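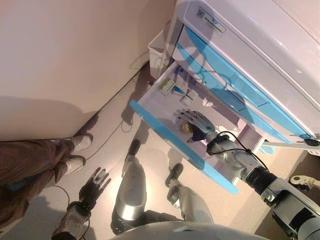 3. Storage practice and stock records

3.1 Setting

The study was carried out on the surgical and general medicine wards of Rillora, a regional hospital with 165 inpatient beds. Consumables are delivered to a central store in the basement and from there to cabinets on each ward. The central store keeps its records in Florker, a stock system that holds one line per item and per delivery lot. The ward cabinets are outside this system. Once an item leaves the basement it is booked as used, even if it stays in a drawer for months.

This booking rule was adopted for accounting reasons and works well for items with a short stay on the ward, such as gloves and infusion sets. It works poorly for items that are needed seldom but must be at hand. Specialty dressings, uncommon catheter sizes and some suture types fall into this group. Their expiry dates are recorded on receipt and then lost to the record at the time of transfer.

3.2 Cabinet layout

Ward cabinets are of the drawer type. Nurses on each ward decide what goes into which drawer, and the resulting layouts differ. On the surgical ward, items are grouped by procedure, so that the same dressing may be held in more than one drawer. On the general medicine ward, items are grouped by type. Grouping by procedure shortens the search for a nurse who is preparing a known task, but it spreads the stock of a single item over several places and makes a full check slower.

A second difference concerns the order of packs inside a drawer. New packs are meant to be placed behind old ones. In shallow drawers this is easy to do. In deep drawers the packs are stacked, and new packs tend to be placed on top, which reverses the intended order of use. We refer to the two cases as front-loaded and top-loaded drawers in the rest of the paper. Dividers reduce top loading but also reduce the usable volume, and wards had removed them from several of the deep drawers before the study began.

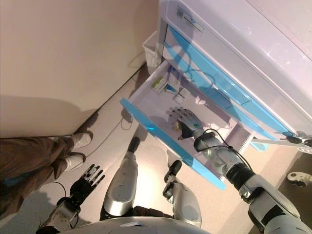

Figure 1. Supply cabinet with one drawer open. A small printed label is fixed near the top of the cabinet.

Labels posed a separate problem. A cabinet label identifies the cabinet, a drawer label identifies the contents, and a pack label carries the lot number and expiry date. Only the last of these comes from the manufacturer. Drawer labels are printed on the ward and are replaced when someone notices that they are out of date. A drawer label was treated as correct in our analysis if every item it named was present or on order, and if no other item was held in the drawer. Spelling and brand names were ignored. Where a product had been replaced by an equivalent from another supplier, the old name was accepted.

3.3 Sample and procedure

We selected 98 item types from the Florker catalog. An item type was eligible if it had a printed expiry date, had been issued to at least one of the wards during the previous year, and was not subject to controlled access. Drugs were excluded. Sterile packs assembled in the hospital were also excluded, as their shelf life is set by local policy and is changed from time to time.

Stock was checked by drawer. The checker opened a drawer, took out all packs of the selected types, noted lot and expiry date, and returned the packs in the order found. Keeping the order was necessary for the comparison of front-loaded and top-loaded drawers. Packs without a legible date were recorded as undated and were reported to the ward at the end of the check. Opened outer boxes were treated as single packs only if the inner units carried no date of their own.

The checks were timed to avoid medication rounds and the morning delivery. Even so, some drawers were in use when the checker reached them. Such drawers were skipped and visited again during the same shift. If a second visit was not possible, the drawer was entered as missing. No attempt was made to estimate the contents of missing drawers from earlier checks.

Krystyna Rutkowska carried out the baseline checks and trained the ward staff who took over in September. The handover was preceded by a period of double checking, in which two people worked through the same cabinet independently. Differences were settled by opening the drawer again. Most arose from packs lying flat under a divider or from lot numbers copied with similar characters exchanged, for example the letter O and the digit zero. The recording form was changed as a result, and lot numbers were from then on read aloud before they were entered.

3.4 Reorder rule

Wards reorder by a fixed minimum. When the stock of an item falls below the minimum, a request is sent to the central store. The minimums had been taken over from an older paper list compiled for Vaněk cabinets, which held more per drawer than the present ones. For slow-moving items the old minimum was often greater than the yearly use – an arrangement that leads to expiry even when packs are used in the right order.

We replaced the fixed minimum with one based on recent use and delivery time. For each item, the new minimum was set to the expected use over one delivery interval plus a reserve. The reserve was chosen by the ward from a short list of levels and could not be set to zero for items marked as urgent. Calculation was done in Clendari, a scheduling tool already in use at the hospital, because it held the delivery calendar. Under the new rule the minimum fell by up to 70 percent for slow-moving items. It stayed the same for items in daily use.

The rule assumes that use on a ward does not depend strongly on the season. This holds for the selected dressings but is less certain for respiratory supplies, where winter use is higher. For these items the ward was allowed to keep the old minimum. They are marked in the tables and are left out of the comparison in Section 4.

3.5 Treatment of expired packs

Expired packs found during a check were removed and recorded under the drawer in which they were found. Packs due to expire before the next planned check were left in place, moved to the front after the order had been noted, and listed on a sheet handed to the charge nurse. The cost of an expired pack was taken as its last purchase price in Florker, without staff time or disposal. Packs passed to another ward before expiry were counted as stock of the receiving ward from the date of transfer.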